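Collecting Household Tidying Demonstrations with a Hand-Held Gripper

Project report, Robot Learning Laboratory course
Group members: Cillian Tierney, Niamh Mac an tSaoi, Enda Hennessy
Supervisor: Regula Wallner
Submitted: 19/06/2026

Summary

We collected 787 demonstrations of single-object pick-and-place in furnished rooms using a hand-held two-finger gripper with a wide-angle camera. After filtering, the set was used to train an image-conditioned policy. This report covers the collection procedure, the labeling rules and the errors we found in our own data. Policy training is treated only briefly and is the subject of a separate report by the Grelteo group.

1. Background

Teleoperating an arm gives clean action labels but ties the collection to wherever the arm is bolted down. Our arm is in the basement lab and the objects of interest are in bedrooms and living rooms. A hand-held gripper removes that restriction. The operator carries the tool, performs the task directly, and the camera pose is recovered afterward from the video. The cost is that pose recovery can fail, and that a human wrist will do things the arm cannot.

The work continues the Drinanora set recorded by last year's group. That set was recorded entirely on tabletops. A policy trained on it performed poorly on floor-level objects, where the camera looks down at a steeper angle and the background is much busier. Our task was to extend the set to floors, low shelves and beds.

2. Equipment

The gripper consists of a black printed body, two fingers with textured pads, and a trigger. Finger opening is measured from the video using the known geometry of the pads. The pads wear on their inner face, and we replaced them once during the project, in February. Episodes before and after the change are tagged separately, as friction on smooth objects differed noticeably between the old and new pads.

Recordings were transferred at the end of each session to the storage machine, Porkano, and checked with the script in Appendix A. The script rejects any episode with missing frames or a gap in the inertial data.

3. Collection procedure

Each session took place in one room. The operator first made a slow mapping pass, holding the gripper at chest height and moving around the walls. This gives the pose estimation a stable map before the faster motions begin. Demonstrations were then recorded one at a time, according to the following rules:

Start with the gripper open and no object between the fingers.
Approach, grasp, lift, move to the target, release, withdraw.
Keep the free hand out of view.
Keep wrist rotation within the range the arm can reproduce.
Stop recording within 2 seconds of withdrawal.

The fourth rule was the hardest to follow. Operators rotate the wrist without noticing, especially when reaching past an obstacle. Enda Hennessy wrote a check that replays the recovered path against the joint limits of the arm and marks the first frame that cannot be reached. Running it between sessions reduced the rejection rate more than any verbal reminder did.

Objects were not arranged before recording. The Drinanora tabletop scenes had been laid out by hand, with clear space around each item, and we suspected this explained part of the poor transfer to real rooms. In our sessions objects were grasped from where they were — in piles, against boxes, on patterned rugs.

4. Object selection

We divided objects into rigid, deformable and flat. Flat rigid pieces were added late, at the request of Philomena Scanlon, who runs the arm and had seen it fail repeatedly on thin items. A thin piece lying on the floor offers little for the fingers to close on. A human operator usually tilts the tool and catches one edge, a motion that was almost absent from the earlier set.

Wood strips, rulers and stiff card were used for this group. When held across the opening, a strip also reveals finger alignment: if the two pads do not close evenly, the piece turns in the grasp and the turn is easy to see against the body of the tool.

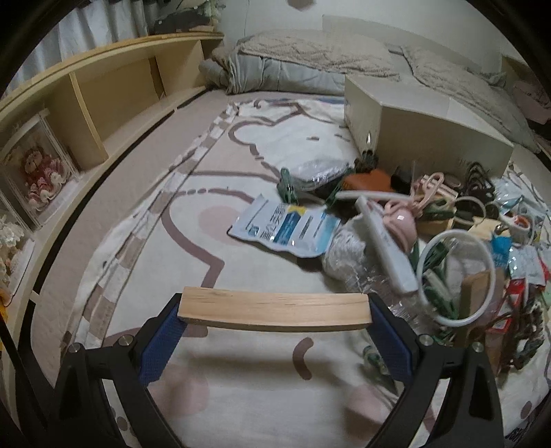
Figure 1. Flat-object group: light wood strip held between the finger pads over a patterned rug, with mixed household items on the floor beyond.

Background clutter of the kind in Figure 1 affected two stages differently. Pose recovery benefited from it, as a printed rug and a pile of small items provide many trackable points. Segmentation suffered. Clear plastic was the worst case, and the mask for a transparent bottle or bag regularly merged with whatever was behind it. We left these masks uncorrected, as the policy does not use them, but they should not be relied on for other purposes.

5. Filtering results

Of the 787 recorded demonstrations, 181 were removed. The largest cause was lost tracking, mostly in rooms with plain walls where the mapping pass had been rushed. The next was motion outside the range of the arm. A smaller number were removed for operator error, such as starting with the gripper already closed.

Labels were assigned by the operator and confirmed by a second group member. Disagreements were mostly about where the grasp phase ends and the lift begins. We settled on the first frame in which the object has visibly left its support. This is a poor definition for objects pulled out of a pile, since the support itself moves. Those episodes carry an extra flag in the Nieminen index file.

6. Limitations

All operators were right-handed, and the approach direction is biased accordingly. The flat group is small compared with the rigid group and covers few materials. Lighting was whatever the room offered at the time and was not recorded.

We did not measure how demonstrations vary between operators. Cillian Tierney's episodes are visibly shorter than the others, and a policy trained on the mixed set may average between two speeds. A per-operator tag exists in the index, so the comparison can be made without new recordings.

7. Data access

The filtered set and the index are on Porkano under the course directory. Rejected episodes are kept in a separate folder with the reason for rejection in the file name. Requests for write access go to Regula Wallner.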